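About Meluro

Hi, and thanks for stopping by! I'm the person behind Meluro, a tiny shop that makes add-ons for online forms. Tiny as in two of us: I write most of the code, and my business partner does the design and answers the mail I should have answered yesterday.

I got into this by accident. Years ago I was building sites for small businesses in Wirnotport, and every single client wanted a form that did one odd thing. A dance studio wanted parents to pick a class by age and have the full ones gray out. A print shop wanted a color picker that only showed the inks they had on the shelf. I kept writing the same bits of script over and over (badly, at first), and one evening I put a few of them in a folder and called it Kirnora. That folder is still our main product, believe it or not, though it has been rewritten two times since.

Kirnora is now a set of 40 small widgets you can drop into a form you already have. Date ranges, signature boxes, star ratings, a size chart, a thing that adds up a quote while your customer is still typing. You copy a line, paste it in, change the colors if you like, and you're done. My favorite is the address splitter, which I will talk about for as long as you let me.

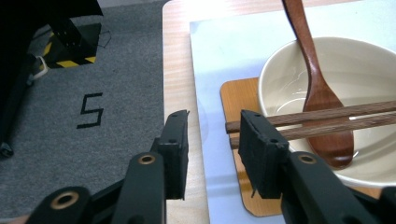 Then there's Fang, our spam filter for contact forms. It began as a joke name and we never got around to changing it. Fang sits quietly behind the submit button and throws out the junk before it lands in your inbox, and there are no blurry street signs for your visitors to click on. I built it for my own site after I woke up to 67 messages about discount roofing, and I don't even own a roof!

We don't have outside investors or a sales team. If you write to us, you get one of the two people who made the thing, usually the same day, sometimes a bit later if we're in the middle of a release. We read every feature request too. A good half of the widgets started as an email that said "could you maybe..."

The free plan is really free and you can keep using it as long as you want. Paid plans take our name off the widgets and open up the file upload ones, which cost us money to run.

Questions, bug reports and strange form ideas are all welcome through the contact page. Fang will let you in.

Page last updated July 6, 2018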